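4. Setting up the sorting station

This section tells how to install the Prolter label printer and the Buvero stock program, so that small mixed goods can be received, labelled and put on the shelf. Please read all the steps one time before you start. The work takes less than one morning if the shelves are already standing.

4.1 Before you begin

Check that you have received the printer, the power cord, the short grey data cable and one roll of labels. A full roll holds 591 labels. If the roll in your carton is marked "Retamal", it is the older width and you must move the paper guide one notch to the left.

The printer needs a level surface with at least 8 cm of free space behind it. Do not put it under a window. Direct sun will darken the labels, and after some weeks the code cannot be read any more.

4.2 Installing the printer

1. Place the printer on the bench and open the top cover with both hands.
2. Put in the roll so that the labels come out from the bottom side.
3. Pull the first label past the tear bar and close the cover until you hear a click.
4. Connect the data cable first, then the power cord.
5. Hold the Feed button until a test label is printed. It must show the station number and the colour bar without gaps.

Note: If the test label is blank, the roll is the wrong way around. Turn it and repeat from step 2.

Caution: The print head becomes hot during long jobs. Let it cool before you clean it.

4.3 Giving addresses to the bins

Every bin must have its own address in Buvero before any goods are put into it. The address is made from the aisle, the shelf and the place on the shelf. Bins for mixed goods get the letter M at the end. They can hold articles of different kinds, but never two sizes of the same article, as this is the most common cause of wrong picks.

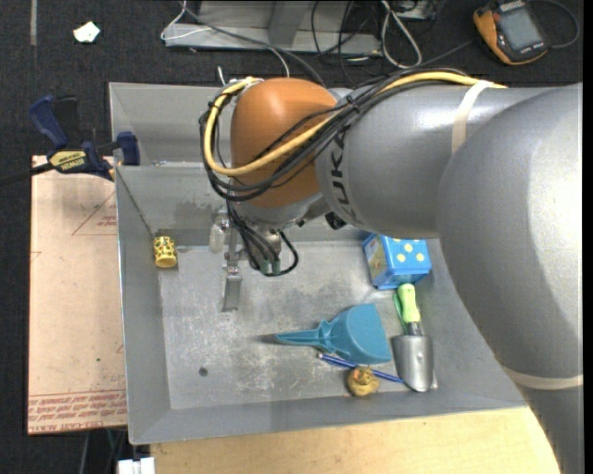

Figure 4-2. Metal bin with small mixed goods.

1. In the main menu choose Storage, then New Bin.
2. Type the address. Do not use spaces.
3. Choose the bin type: Single, Mixed or Returns.
4. Press Save and wait for the label.
5. Stick the label on the front side, near the upper edge. Wipe the metal with a dry cloth first.

Addresses from 111 to 127 are reserved for returns. The program will accept other goods there, but they will not be shown in the daily count, and you will have to move them by hand later.

4.4 First count

Do the first count when no deliveries are expected; for many of our customers this is Sunday. Choose Count, then Full, and scan the bins in the order of the list. If you skip a bin, the list stays open and you can come back to it the same day.

Note: Customers who change from Drestetach can import their old list. See section 7. The centre column of the old list must be deleted before the import, otherwise all quantities will be read as zero.

When the count is closed, print the report and keep it near the station.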